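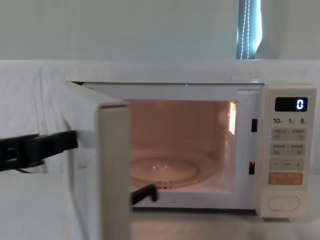
Figure 3. Countertop microwave with the door open.

3.2 What people told us about reheating

I should say first that I never meant to write about leftovers. The study I started in Halville was about shopping, and I had a lovely tidy plan for it, with till receipts and everything. But every time I sat down with someone and asked what they'd bought, they wanted to tell me what they'd done with the second half of it — the rice, the stew, the end of the roast chicken — and after a month of this I gave in and changed the questions.

So we sent out a new diary. Keegan Partington and I drafted it over one long afternoon in September, and Irén Medve then made us throw out most of it, quite rightly (we'd used the word "consumption" on every page). What was left was a plain sheet with room for what was eaten, when it was first cooked, and how it was warmed up, if it was. We got 1459 entries back from Halville and Gillwood together, which pleased me no end, as I'd been told to expect far fewer.

The warming-up column turned out to be the best bit. People who were quite brief about dinner itself would fill the margins with rules: soup goes in a pan, pizza goes in the oven, rice goes in the microwave with a splash of water and a plate on top. Wilfredo Gatchalian read the Gillwood diaries before I did and rang me up to say that hardly any household agreed with the one next door, and that they were all completely sure of themselves. He was right! One woman wrote that reheating fish in the microwave was "a thing you do when you live alone", and I've thought about that line a good deal.

I'd gone in assuming that the microwave saved time and that people used it for that. Some do. But a good many entries describe it as a way of eating separately without falling out over it. A plate is covered and left, somebody comes in at half past nine, and the meal is had twice by the same family. Ghislain Després has argued with me about whether this still counts as eating together, and he thinks I'm being soft. I think the cook in these diaries usually believes it does, and for this section I'm taking the cook's word.

There's a wrinkle, which Jayson Villanueva spotted while he was coding the entries. Shift workers wrote "heated" where everyone else wrote "reheated", even for food cooked the day before. We went back and asked a few of them, and they said it was the first time they'd had it, so why would it be "re" anything? We've kept their wording in the tables and merged the two only in the totals, and I come back to it in 3.4 when I get to packed lunches.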